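# Visit to the Gamau open day, Plemside

We got to Plemside a little before 10 and found the Gamau building behind the bus depot. Parking was easy. Visitors sign in at a side door, get a paper badge and are put into groups of 16. Ours was led by Veronika Veres, who runs the finishing room.

The first stop was the leather bench, where straps are cut, stitched and punched. Veronika said they get through 700 straps in a normal week and almost twice that in November. Offcuts go into bins by color and are sold to a school in Marchuk for craft classes.

From there we went on to the canisters. I had come mostly for these, as we are thinking of stocking them at the shop in Ondness. The pink one is new this year.

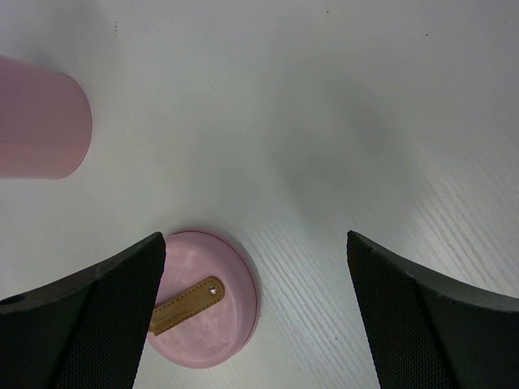
*Pink canister and a pink lid, with the stitched leather strap.*

The strap is tan and held with a small silver rivet. Kwame Aidoo, who came with me, asked whether the leather can be replaced when it wears. It can, but you have to send the lid back, and the repair takes 7 working days. He thought customers would want to do it themselves. I agree, and I wrote that on the feedback card.

Color was the other question. The top of the lid has a slightly marbled look, with paler swirls in the pink, and the rim is a shade darker. Veronika told us the swirls vary from one lid to the next and that they don't sort for it. I would want a note about that on the shelf label.

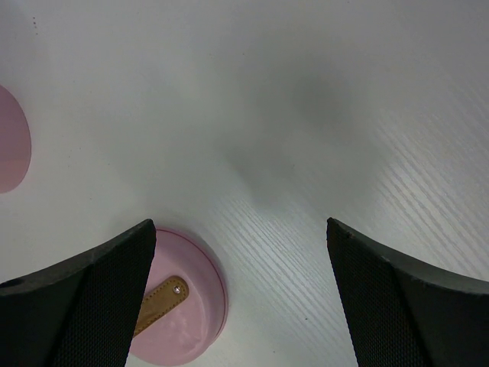
We also asked about minimum orders. The smallest is 230 pieces, which can be split between two colors but not three. That is more than we sell in a season, so Kwame is going to ask the Marchuk store about sharing one.

Lunch was soup and rolls in the canteen. The afternoon talk on shipping ran long and we left before the end to make the 3:15 bus for the people in our group who had come without a car.

Next open day is in February. Sign up by phone, as the web form was not working when I tried it.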